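Toy cars, brown paper and a turquoise bin: an afternoon with Hala Chidiac

I'd been meaning to talk to Hala Chidiac for ages. She runs the toy sort at Edville, the lending library for children's toys that half the parents I know seem to belong to, and every time I went in to swap a puzzle I'd see her through the side door, bent over the long table, and think, I want to know what goes on in there. So I finally asked, and she said yes, come on 27 April 2023, bring biscuits.

I brought biscuits. She'd already got the kettle going and had strong opinions about where I should put my coat (not on the table, never on the table).

"People think the toys are the important thing," she told me, pouring. "The table is the important thing. If the table's a mess you may as well go home."

Her table is a long one, covered end to end in smooth brown paper, and I must admit I'd assumed it was there to catch spills. Hala laughed at me. She used to work on a patterned oilcloth, all lemons and leaves, and small things simply vanished on it. A tiny wheel on a lemon is a wheel you'll never see again! Plain brown shows up everything, white toys best of all, and when a sheet gets too scruffy she folds it up and rolls out another.

"It wrinkles a bit," she said. "I don't mind a wrinkle. I mind glitter."

We got on to glitter for quite a while after that, and I won't repeat all of it.
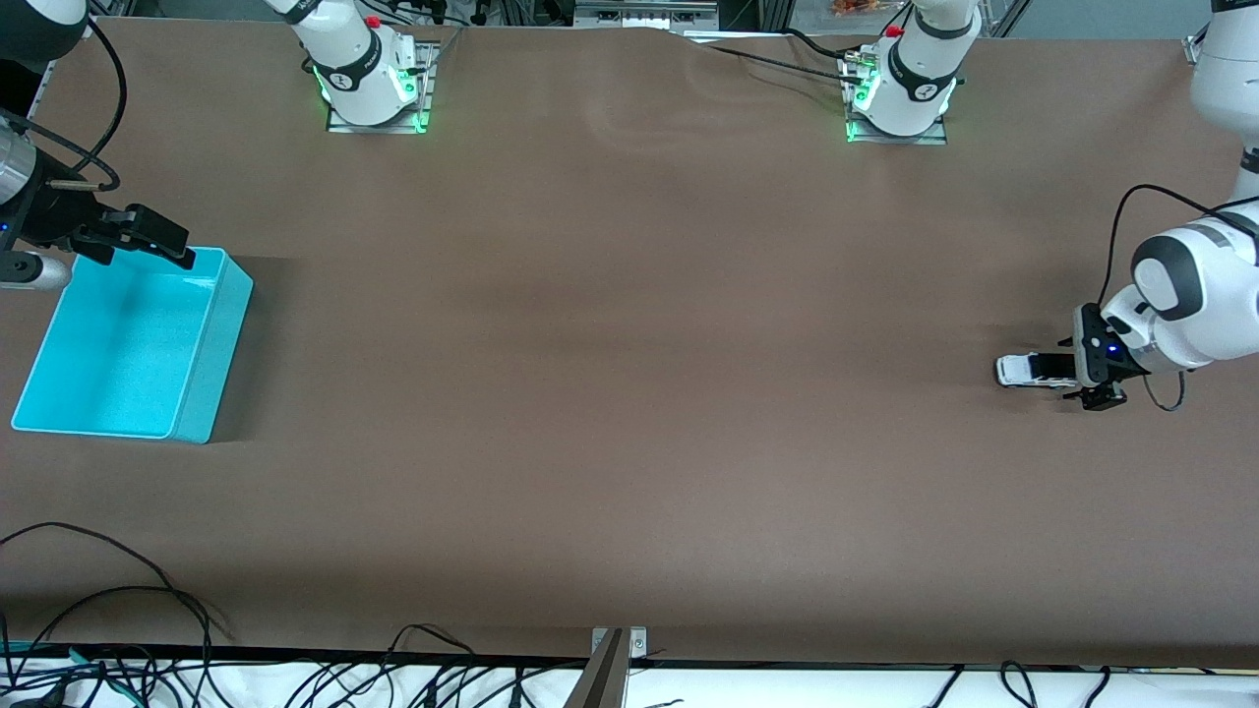 The little cars are her favourites, though she pretended at first that she didn't have any. Edville has 474 toys on its books at the moment and she reckons the cars go out more than anything else, usually in a fist. She has a soft spot for the plain white ones with black windows. "They look like somebody's first car," she said. "Like they're going to the dentist."

I asked what happens to them when they come back, and it's a lovely simple routine. Each car gets looked over on the brown paper, wheels first, then the underside where the fluff collects. If the wheels turn and nothing's cracked, it goes in the bin. I said that sounded a bit final and she said not that sort of bin, you daft thing, the turquoise one.

The turquoise bin is plastic, rectangular, open at the top, and I think she loves it more than the cars. Before it there was a deep wicker basket from a house clearance, very pretty, and useless. Things got stuck in the weave. The bin is bright inside, so you can see right to the bottom, and it wipes clean in one go. She always starts a sort with it empty and off to the left of the table, with the middle kept open.

"Left is done, right is waiting," she said. "Rasha does it the other way round and it drives me up the wall."

Rasha Haddad, I should say, was in the next room with the jigsaws and shouted through that her way was better. They've worked together for 20 years between them and another place, Grinia, where they ran the playroom, and this argument has apparently been going for most of it.

I wondered whether she'd ever been tempted by a proper sorting unit, the kind with drawers and labels. She'd had one, it was a gift from Georges Abou Jaoude when he closed his shop, and she gave it a fair go. "Three weeks! I spent the whole time opening drawers. Children don't put a car back in a drawer marked cars. They drop it in something. So I want something they can drop it in."

That made a lot of sense to me. I have a drawer unit at home, bought in July with great hopes, and as far as I can tell it contains one sock and a whistle.

We had more tea. She told me the advice she gives to parents who say they can't keep on top of it all, and she was quite firm that it isn't clever. Have one clear surface. Have one bin they can see into. Pick up one thing, decide, put it down where it belongs, and only then pick up the next. "Two at once and you've lost it," she said. "You're just holding toys."

I asked about the walls then, as I'd expected a toy library to be all posters and alphabet friezes. Hala's taste runs the other way. She likes a plain pale surface, somewhere for the eyes to have a rest, and she'd have every room off-white if Rasha let her. "Not bright white, that's a hospital. A tired white. A white that's been up since six." 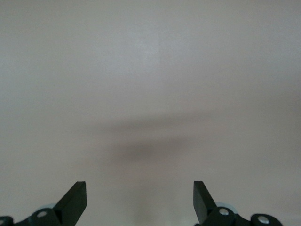
Taking it home with you

Before I left I made her promise me something I could do that evening, with no shopping involved. She thought about it through two biscuits.

"Paper," she said. "Roll of brown paper, on the kitchen table, and tip out whatever's worst. You'll see what you've got. Don't buy a box until you've seen what you've got."

So I did, more or less. I had the back of some wrapping paper instead, and what I tipped out was the famous drawer unit plus a carrier bag from the car. My son sat down opposite and immediately started driving things through the middle, which Hala had warned me about. She says let them, as long as the car ends up in the bin when the drive is over. Ours is a washing-up bowl for now.

She's at the table most afternoons if you'd like to drop toys off, and she's short of small vehicles with all their wheels on. Ring the side bell, and hang your coat in the hall.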